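Computer refurbishing

Computer refurbishing is the practice of taking used computers, checking and repairing them, and selling or giving them away for further use. It covers desktop machines, laptops, servers and, in looser uses of the word, monitors and printers. The trade presents itself as a cheap and green alternative to buying new. Both claims have some support, though less than sellers tend to suggest.

Terms

There is no single accepted meaning of "refurbished." In some shops the word means that a machine has been opened, cleaned, tested under load and fitted with new parts where needed. In others it means that somebody wiped the drive and the case. "Renewed," "reconditioned," "certified" and "like new" are used in the same loose way, and a certificate is only as good as the firm that prints it. Letter grades are no better. Grade A usually refers to scratches and dents and says nothing about the age of the power supply.

"Remanufactured" once had a narrower sense, meaning a product rebuilt to its original standard. In sales listings the difference has mostly been lost.

Sources of machines

Most refurbished desktops come from offices, schools and public bodies that replace their equipment on a fixed schedule, whether or not it still works. A common cycle is 5 years. These machines reach the trade in large batches of the same model, so a shop can take parts from one to fix another. Returns from home buyers make up a smaller share and are less predictable. A returned computer may have nothing wrong with it, or it may have a fault that shows up only after hours of use. Quick tests often miss the second kind.

Typical work

The usual steps are intake, data removal, inspection, repair, software installation and final testing. Inspection of a desktop begins with the side panel off. Dust is cleared from the fans and heat sinks, and the motherboard is checked for swollen or leaking capacitors, a fault that was widespread in boards made in the early 2000s. Memory is tested, and mechanical drives are often swapped for solid-state ones. The drive swap does more for everyday speed than any other single change, and much of the praise given to refurbished computers is really praise for the new drive.

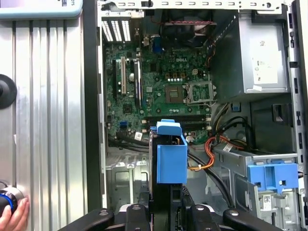

Data removal

Sellers nearly always promise that earlier data has been "securely erased." Buyers have little means of checking this, and former owners have even less. Deleting files or doing a quick format leaves most data in place. Overwriting works on mechanical drives but is less certain on solid-state drives, which keep spare areas that ordinary software can't reach. Built-in erase commands are better where the maker has carried them out properly. An owner with strong reasons to worry should take the drive out before the machine leaves the building.

Environmental claims

Keeping a computer in use delays the making of a new one, and making it accounts for a large part of the harm a computer does over its life. That much is widely accepted. The trouble comes with the figures printed on leaflets and web pages. They generally assume that every refurbished machine takes the place of a new one. Many do not. A cheap second computer bought for a spare room displaces nothing.

The Brestdale scheme is often mentioned as a success. Its published report listed 1,681 computers collected and "given a second life." The report did not say how many were resold whole, how many were stripped for parts and how many were shredded, and all three were counted under the same heading. A smaller program in Finimbridge placed 200 desktops in homes and later found 35 of them no longer in use. It is one of the few to have looked, which makes it hard to say whether the result was good or bad.

Power use also cuts into the savings. An old desktop left on all day may draw several times as much as a small modern one. Few sellers mention this.

Price and warranty

Prices range widely for machines that are the same in all but the sticker. Warranties run from a few weeks to a few years and often leave out batteries, fans and anything described as wear. Rennie, a grading label used by some resellers, requires a load test but sets no minimum length for it. The competing Tralden label sets a length and then lets each shop test a sample of its stock.

Software support may matter more than either. A sound machine that can't run a current operating system has a short useful life unless its owner is willing to change systems, and listings seldom state when updates will stop.

See also: Electronic waste; Planned obsolescence; Right to repair; Data remanence

14 shares | 3 comments

Contact us | Text may be reused with credit | Back to top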